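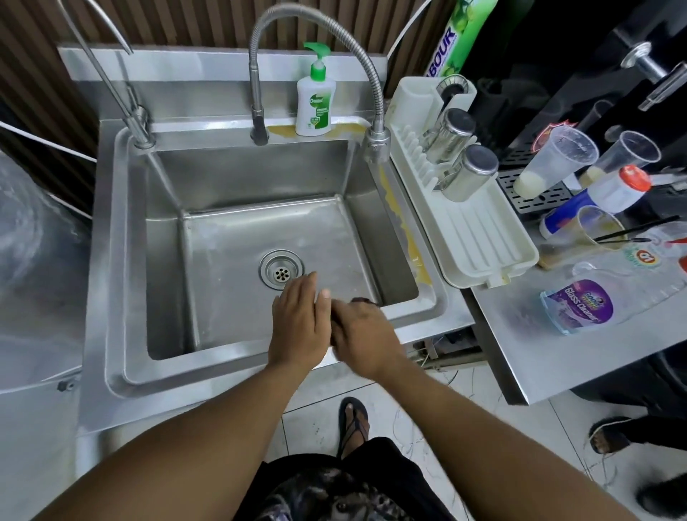

I have washed my hands more in the last two weeks than in the whole winter before it. Part of that is the weather and part of it is that I finally have a sink I can stand at properly.

For those who have not been reading along: we are still living in half a house in Ballusham, and the work side of it is further ahead than the living side. I wanted a plain steel sink, one deep square basin, nothing fancy. New ones were more than I wanted to pay. Thijs Bakker was clearing out a kitchen and let me have his old one for 196, frame and all, and he helped me carry it in.

It is not pretty. There is a yellow-orange stain along the back ledge and another streak down the right side of the basin. I have tried vinegar, baking soda paste and a cleaner called Zandow that my neighbor Josefien Meijer swears by. I left the Zandow on for 48 minutes, which was longer than the label said, and I can't say I saw much difference. Josefien thinks it is rust from somewhere else that dripped down. I think it is old soap and hard water. Either way I am going to try citric acid in April and then leave it alone.

The spring faucet was the one thing I was unsure about. I thought it would be too tall and splash everywhere. It does splash if you open it all the way, so I don't. For hands I keep the flow low. For buckets and paint trays I pull the spray head over and it does the job in half the time of the old tap.

The small curved tap on the left gets less use. I fill the kettle from it and that is all. I may move it at some point, but Arnout Van Beek, who did the pipes, says to leave it where it is until the wall is done - he does not want to crawl under there again.

Soap is Dettol in a pump bottle, the one with the green top. It lives on the ledge between the two taps. I had a bar of soap at the old sink and it was always sitting in a puddle. With the pump I can press it with my wrist when my hands are covered in filler.

My skin is paying for all this. After a day of sanding and washing my knuckles crack, so I have started rinsing longer and using cream at night. The drying part I am still bad at. I wipe my hands on my pants.

Still to do on this side of the room: tidy up the white cable, take down the plastic sheet, and oil the wooden slats behind the sink before they get water on them every day. I asked Edeltraud Hamann which oil she used on hers and she said she would look at the can. Then the shelf, if there is any money left after the floor.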